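# Cultarar arm: bench notes and gallery

Build log for a tabletop pick-and-place arm, assembled in a single-car garage and finished at the Plollcombe shared workshop. Ga-eun Ra did the wrist electronics; the rest of the mechanical work is mine. Last edited April 21, 2018.

The arm is a 5-axis design with a parallel gripper. Structural parts are printed in PETG, with aluminium plate at the shoulder and base. Joint controllers sit on a single CAN bus running at 500 kbit/s, terminated at the base and at the wrist board. Reach from the shoulder axis to the fingertips is 57 cm. Payload has not been characterised properly and I would not quote a figure yet.

## Gripper

Both fingers ride on one leadscrew with opposed threads, so they close symmetrically about the tool centreline. Full opening is 80 mm. The original fingers were plain rectangular bars and caught the rim of every container we tried. The current pair is tapered, matte black, and slightly textured on the outside. Gloss black gave reflections in the wrist camera that the segmentation step kept labelling as objects.

Finger revisions so far:

- Rev A: square bar, no pad. Scrapped.
- Rev B: tapered, glued foam pad. The foam sheared off.
- Rev C: tapered, rounded tip, moulded pad. In use.

## Wrist camera

The camera looks forward along the fingers, with the tips kept in view at the bottom. This costs some usable image area but gives a constant reference for checking the hand-eye calibration. If the fingertips drift from their stored outline, the bracket has moved and the calibration is redone. The bracket is held by two M3 screws and a dowel – the dowel was added in September, after the second time the screws worked loose.

## Produce task

The test objects are play-food vegetables and whatever container is to hand. Wire containers are the awkward case. The depth estimate falls through the gaps between the ribs and returns the table behind, so the rim has to be found from the colour image and the depth filled in from there.
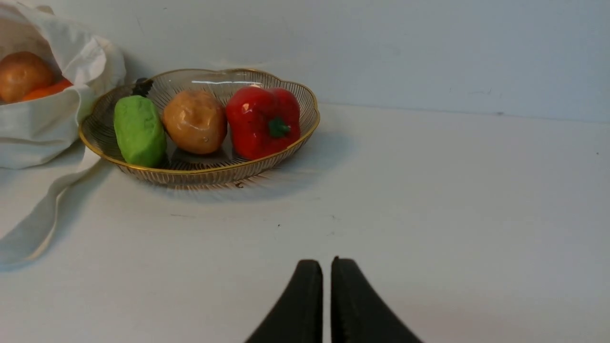 *Wrist view, fingers short of the wire basket. Potato and red pepper to the middle and right, green piece on the left, cloth bag beyond it with a carrot tip showing.*

Glossy items are harder to segment than matte ones under the overhead lights. A highlight on a pepper splits the mask in two, and the planner will then propose a grasp on half a pepper. Lowering the exposure helps on the glossy surfaces and loses detail in the fabric. We settled on two exposures per grasp attempt, merged before segmentation, at a cost of 80 ms.

Cloth is treated as an obstacle only. The planner puts a keep-out volume over any region it classes as fabric, straps included, and approaches from the opposite side.

## Software

Motion planning runs on a second-hand desktop under the bench. The grasp scorer is a small network trained on 2,000 labelled crops, all labelled by hand by the two of us. The labelling tool is called Flollirberg and is in the same repository, under `tools/`. It is slow to load and the undo function does not work across sessions.

## Parts and outstanding work

The shoulder bearings and the leadscrew came from Kushwaha, cut to length on order. Everything else is standard hardware or printed.

Still to do:

- Strain relief on the wrist cable
- Replace the base connector with a locking type
- Rim detection for containers with a wavy outline
- Proper payload test, with the arm at full extension

STL files for the Rev C fingers are in the `gripper/` folder. Print them standing on the wide end, four perimeters, no supports.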